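Kitchen > Cupboards and storage > Blog

March
Posted by the author of Jollgate

Sorting out the bag of bags

For a long time we kept carrier bags the way my parents did, which was one big bag stuffed with all the others, hung on the back of the larder door. It worked until the hook came off the door. I put the hook back twice and then decided the problem was the bags.

So on Wednesday evening, after tea, I took the lot down and tipped it out on the floor. I did count them, as I wanted to know how bad it was, and there were 146. That includes bread bags and the thin ones you tear off a roll for vegetables. A few had gone brittle and left white flakes on everything, and those went straight in the bin. Check for that if yours have been hanging up for years. The flakes get into the hoover filter.

I made four piles. Big strong ones for shopping, medium ones for lining the bathroom bin, small ones for shoes and wet swimming things, and a last pile of anything torn or sticky to take back to the supermarket, where there is a collection point by the trolleys. The last pile was the largest.

The printed ones were harder to part with. We have a few patterned bags from shops we liked, and they tend to be made of thicker plastic than the plain sort. The teal and navy one below is a good example. It has stripes and dots and small triangles on it, and I have always thought it too nice to put rubbish in.
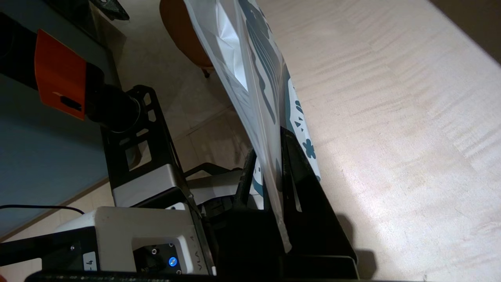

White bag with the teal and navy print, beside the table. Creased, but I'm keeping it.

I tried three ways of storing the ones I kept. Folding them into little triangles looks very smart and takes all evening, and I gave up after the first dozen. Rolling them was quicker but they unrolled in the drawer. What I do now is press the air out flat on the table, fold the bag lengthways until it is a hand's width across, then fold it up from the bottom and tuck it under the handles. It takes a few seconds a bag. The glossy ones slide about a bit, so I do those last and put them on top.

They live in a Plokberg drawer box from Hukeo, standing on end like files. I bought 2 and only needed one, so the other has the tea towels in it. The box is a bit shallow for the biggest bags, which stick up and catch when you shut the drawer. I have turned those on their sides.

The rule now is that when the box is full, any new bag means an old one goes. I have also put a cloth bag in each coat, and we'll see if that makes a difference. I still need to fill the holes in the larder door and find the right paint.

Recent posts
Painting the larder shelves
Noodle soup at Nông, and what I do with the tubs
Descaling the kettle
A better place for the tea towels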